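海外拠点安全対策連絡会 議事録
対象:宿泊施設および商業施設における武装襲撃への対応

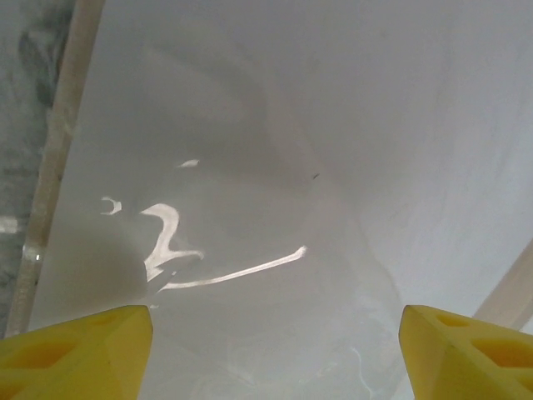
日時:2015年8月21日 13時30分から15時50分
場所:本社第二会議室(現地事務所とは音声回線で接続)
議長:柴田(総務部危機管理室)
出席:危機管理室、海外人事部、情報システム部、法務部、経理部、現地事務所 Ayantu Admasu(現地安全担当)、外部委託先 Timix 社 Jahangir Munasinghe(警備計画担当)
欠席:物流部(書面にて意見提出あり)
記録:危機管理室
配布資料:資料1 事案時系列整理表、資料2 安否確認応答状況、資料3 宿泊施設選定基準改定案、資料4 退避経路図(席上配布、会議後回収)

1.前回議事録の確認

前回議事録について、海外人事部より第4項の「帯同家族」を「帯同家族および一時滞在の親族」に改める修正要求があり、異議なく承認した。その他の修正はない。

前回の宿題事項のうち、衛星電話の契約更新は完了。緊急連絡カードの現地語版は校正が未了のため継続とする。カードの配布先一覧は人事部が保有する最新の渡航者名簿と突合し、差分を次回までに解消する。

2.事案の経過報告

Admasu より、現地事務所の近隣にある商業複合施設で発生した襲撃事案について、資料1に基づき報告があった。当社社員および帯同家族に死傷者はない。施設側の死傷者数は発表主体により数値が異なるため、本議事録には記載せず、当局の確定発表を待って資料1に追記する。

経過の要点は次のとおり。

(1)施設の車両入口付近で爆発音があり、続いて正面入口から武装した複数名が侵入した。人数は確認中である。
(2)当社社員7名が同施設内または隣接する Saka ホテルに滞在していた。うち2名は施設1階の飲食区画、残る5名はホテルの客室および会議室にいた。
(3)飲食区画の2名は厨房を通って搬入口から屋外に出た。経路は事前研修で使用した図面と一致していたが、搬入口の外側に車両が駐車しており、扉は半分程度しか開かなかったとの証言がある。
(4)ホテル側の5名は施錠した室内で待機し、治安部隊の誘導により退出した。待機中、館内放送による指示はなかった。
(5)全員の所在確認が完了したのは、最初の爆発音から3時間あまり後である。

法務部より、犯行主体に関する記述の扱いについて質問があった。議長は、報道で特定の武装組織の名が挙がっているものの当局の認定が出ていないため、社内文書では「武装集団」に統一すると回答した。社外からの照会には広報窓口が一元的に対応し、各部で個別に見解を述べないことを確認した。

海外人事部より、7名の現在の健康状態について照会があった。Admasu は、全員が現地医療機関の診察を受け、1名に軽度の聴覚症状が残ると報告した。当該社員は経過観察中で、本人の希望により現地にとどまっている。帰国を希望した3名の航空券は手配済みである。

3.安否確認の応答状況

情報システム部より、資料2に基づき説明があった。

安否確認システムの一斉送信は、事案の第一報を危機管理室が受領してから48分後に行われた。手順書の目標値を超過している。遅延の内訳は、第一報の真偽確認、送信対象範囲の判断、承認者の不在の順に長い。送信処理そのものに異常は認められなかった。

送信対象には、現地登録者のほか、同国への渡航履歴が残る既帰国者も含まれていた。このため応答率の算出に際して母数の補正が必要となり、集計画面の表示値と実際の未確認者数が一致しない時間帯が生じた。情報システム部は、帰国登録の翌日に対象から自動除外する設定変更を提案した。海外人事部は、帰国登録自体の遅れが常態化しており、自動除外のみでは解決しないと指摘した。両部で登録手順を含めて再検討する。

現地では携帯電話の音声通話が長時間つながりにくい状態となった。短文メッセージは遅延しながらも到達しており、7名のうち4名の所在は短文で確認された。Admasu は、音声での折り返しを求める現行の文面が、室内で待機中の社員に発声を促すおそれがあるとして、文面の変更を求めた。議長はこれを妥当と認め、変更を指示した。新しい文面は「安全な場合のみ、番号で返信」を冒頭に置き、選択肢を番号化する。着信音およびバイブレーションの停止を促す一文も加える。

Timix 社 Munasinghe より、第一報の真偽確認に複数情報源の一致を要件とする現行手順は、発生直後の局面に適さないとの意見があった。単一情報源であっても、当該施設に社員の滞在登録があれば仮送信を行い、誤報と判明した時点で取り消す方式が提案された。経理部から、誤送信に伴う費用の増加について質問があり、情報システム部は現行契約の範囲内で処理できると回答した。提案を採用する。ただし仮送信である旨を件名に明示すること。

4.宿泊施設選定基準の改定

危機管理室より、資料3の改定案を説明した。現行基準は客室階、消防設備、空港からの所要時間を主な項目としており、武装侵入への耐性に関する項目は「警備員の配置があること」の一項にとどまる。改定案の主な追加項目は以下のとおり。

(1)車両検査地点と建物正面の間に十分な離隔があること
(2)正面入口以外に、宿泊客が使用できる地上階の出口を2か所以上有すること
(3)客室扉が内側から二重に施錠できること
(4)停電時に独立して作動する館内放送を備えること
(5)搬入口および避難口の外側が常時駐車禁止とされ、実際に守られていること

(1)の離隔について、法務部は数値基準の明記を求めた。Munasinghe は、都市部の既存施設では数値を満たすものが極めて限られ、基準が形骸化するおそれがあると述べた。協議の結果、本文は「十分な離隔」とし、判定の目安は付属の点検票に記載する。点検票は Timix 社が案を作成する。

(5)については、Admasu が現地の指定施設を予告なしに巡回し、時間帯を変えて確認する。同氏から、施設側との関係上、巡回の目的を支配人に事前説明しておきたいとの要望があり、日時を伝えないことを条件に了承した。

現行の指定施設のうち、Saka ホテルについては指定を一時停止する。停止期間は当局による施設の安全確認が終わり、かつ当社の点検が完了するまでとする。代替として Urnine ホテルを暫定指定する案が出されたが、同ホテルは幹線道路に面しており、(1)を満たすか否かの判断が分かれた。暫定指定は見送り、当面の新規渡航者は事務所併設の宿舎に収容する。収容能力を超える場合は渡航時期を調整する。

物流部の書面意見は、指定施設の減少により深夜到着便の利用者が空港周辺で宿泊できなくなる点を懸念するものであった。海外人事部が到着時刻の実績を調べ、昼間到着便への変更が可能か検討する。

5.渡航および出勤に関する措置

当面の措置として次を決定した。

(1)当該国への新規渡航は、業務上の緊急性を部門長が書面で認めたものに限る。
(2)現地事務所は時差出勤とし、商業施設、官公庁周辺および外国公館周辺への私用の立ち寄りを控える。
(3)通勤車両は経路を毎日変更する。経路表は当日朝に運転手へ渡し、電子メールでは送らない。
(4)帯同家族の一時帰国を希望する者には会社負担で航空券を手配する。
(5)措置の見直しは次回会合で行う。ただし情勢に急変があれば、議長が会合によらず変更できる。

(4)について経理部より、適用の終期を定める必要があるとの意見があった。12月の定例見直しまでを一区切りとし、延長の要否はその時点で判断する。

また、現地採用職員から通勤路の安全についての不安が寄せられていることを Admasu が報告した。現行の送迎は駐在員のみを対象としている。議長は、危険の程度に雇用区分による差はないとして、夜間帯の送迎を現地採用職員にも広げる方向で費用を試算するよう経理部に求めた。1人あたりの月額上限は、現地の交通事情を踏まえて最大2,000(現地通貨)を仮の値とし、試算の結果により改める。

6.研修および訓練

Munasinghe より、今回の退避行動に関する聞き取りの中間結果が報告された。飲食区画にいた2名は、いずれも渡航前研修を受講しており、着席時に出口を確認する習慣があったと述べている。ホテル側の5名のうち1名は、爆発音を工事の音と判断し、数分間廊下に出ていた。この時間帯の行動については、本人の負担に配慮し、追加の聞き取りを行わない。

研修内容について以下の変更を行う。

・音による初動判断の項目を新設する。音源を確認しに行かないことを明記する。
・室内待機時の手順に、照明の消灯、扉からの離隔、治安部隊入室時の両手の提示を加える。
・退避後の集合場所を、施設ごとに主副の2地点とする。
・SNS への位置情報および映像の投稿を、事案終息の発表があるまで控えるよう求める。

机上訓練は本社と現地事務所の合同で実施する。シナリオは音声回線の不通を前提とし、承認者不在の条件を加える。訓練の実施日は参加者に通知するが、開始時刻は通知しない。

法務部より、聞き取り記録の保存について、当局から提出を求められる可能性があるため原本を改変しないよう注意があった。原本は危機管理室の施錠保管庫に置き、研修資料には個人が特定されない要約のみを用いる。

7.心理的支援

海外人事部より、産業医との面談を7名全員に案内したとの報告があった。面談の受診は任意とし、受診の有無を所属部門に通知しない。現地時間に合わせた電話相談の受付を開始済みである。家族からの相談も同じ窓口で受ける。

直接の被害を受けていない現地職員にも知人を亡くした者がいるため、Admasu の判断で忌引に準じた休暇を認める。規程上の根拠は法務部が整理する。

8.決定事項および担当

・仮送信方式の手順書への反映:情報システム部、危機管理室
・安否確認文面の差し替え:情報システム部(即日)
・送信対象の登録および除外手順の再検討:海外人事部、情報システム部
・選定基準点検票の案:Timix 社
・指定施設の巡回確認:Admasu
・Saka ホテルの指定停止の社内通知:危機管理室
・深夜到着便の実績調査:海外人事部
・夜間送迎の費用試算:経理部
・休暇の取り扱いに関する規程整理:法務部
・緊急連絡カード現地語版の校正(継続):現地事務所

9.その他

資料4は会議終了時に全部数を回収し、部数の一致を確認した。現地事務所へは電子的に送付していない。

次回の日程は、現地当局の発表時期を見て議長が別途通知する。

以上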